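Section 4: Setting up the sorting task

10/22/21
By Kieran Ackroyd

Read this section after you have finished the arm checks in Section 3. It covers the two-arm sorting task used by the robotics club in the Penrose workshop, and it is the same task you will run at the Kallmont student round in March. Allow one full club session for your first set-up.

Before you start

You will need the club laptop with Otik installed, the box of electrical accessories, and a second person to stand by the stop button. Nothing in the accessory box is to be plugged into the mains at any time. Tape over the workshop sockets nearest the bench if younger members are in.

Setting out the floor

1. Switch both arms off at the controller and wait for the lights to go out.

2. Wipe the floor panel with a dry cloth. Do not use spray cleaner near the rail.

3. Tip the accessories out by hand and spread them over the floor. They should not be in rows. Kallmont judges scatter the parts themselves, so practising with a tidy layout is of little use.

4. Bundle the longer cords before you put them down. A loose cord will catch on a finger and drag other parts with it.

5. Check that the arm cables can move freely – lift each one by hand and let it drop. If a cable pulls tight at the wrist, go back to 3.6.

Caution: keep your hands and sleeves out of the cell once the controller is on. The stop button cuts power to both arms and they may sag.

Running the task

6. Switch on the controller and open Otik. Load the profile called Purport. The older profile, 2642, was written for the previous grippers and must not be used.

7. Set the speed to 200 for a first run. Experienced pairs may go up to 495. The software will accept 3000, but that setting is for the empty-floor test only.

8. Choose which arm moves first. The other arm stays parked with its gripper open until you hand over.

9. Bring the moving arm in over a small part and stop above it. Look at it from the side as well as on the screen, then lower slowly.

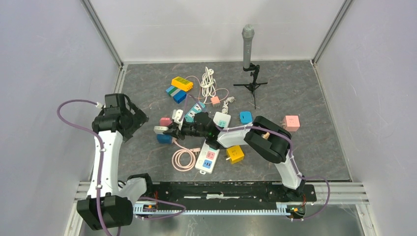 10. Close the gripper in short steps. If the part turns or slides, open again, back off and try from a different angle. Do not push down to stop it moving.

11. Lift clear of the other parts before you travel sideways. Power strips are the usual thing to hit.

12. Park the arm, save the run under both your names and write the speed in the log book.

Note: if Otik loses contact with an arm in the middle of a run, press stop first and restart the software second. The run does not count and need not be saved.

Packing away is covered in Section 5.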